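4 min read

A word about the choir, and the hymn book that came back

Dear all, I hope October is treating you kindly and that your gutters are in better shape than mine. I promised last time that I would write something longer about the old song books, and as the kettle is on and the rain has settled in, I may as well begin.

Many of you will remember that when Alois Marti gave up the baton he left us a cupboard of music that had never been sorted. Ursina Bachmann and I have been going through it of an evening, usually from seven until one of us starts yawning, and what a lovely muddle it is! There are part songs with the tenor line missing, two copies of a cantata that I am fairly sure we never sang, and a great many photocopies of photocopies, so grey by now that you sing the bottom line mostly from memory.

The catalogue stands at 1,113 pieces, with one shelf still to go. Ursina has put them all in a long list by composer, and I have added little notes on which ones we liked (my notes are not always fair to the basses, for which I am sorry in advance). If you have a favourite that you think has been lost, do ask before you buy a copy, as we may well have it under the wrong letter. We found the spring carols under M, for May, which made perfect sense to somebody once.

Now, the hymn book. You may recall the little brown one with Mayrhofer written inside the cover, which used to sit on the piano and which went missing after the summer concert in Nernia. It has come home! It had been living in the bottom of a picnic bag under a tartan rug, and it was handed to me at the bus stop with a very red face and a jar of plum jam. The spine needs a bit of care and there is a sandwich mark on number 70, but all the pages are there, and the pencilled breathing marks are as bossy as ever.

A few practical things while I have you. We start at half past seven as before, but please try to be in your seat by twenty past, as the warm-up has grown a little longer and I do think it helps. The winter programme will have the Drirnora lullabies in it, all four of them, and I would ask the altos to look at the second one at home - the tune hides in the middle and it is easy to lose hold of it. Words and notes are in the blue folder by the door. We have around 60 chairs to put out for the concert, so anyone with a good back is welcome to come early.

The music fund has reached 2,000, thanks in large part to the cake table, and we should like to spend some of it on proper boxes and some on having the piano looked at before the cold weather. If you feel strongly one way or the other, catch me in the break. I am easily persuaded, particularly over a slice of Ursina's walnut loaf.

With love to you all, and do bring a pencil.

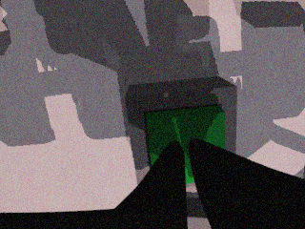 Pale and darker grey bands, with black on either side

Contact the newsletter | © Drollel Singers | Back to top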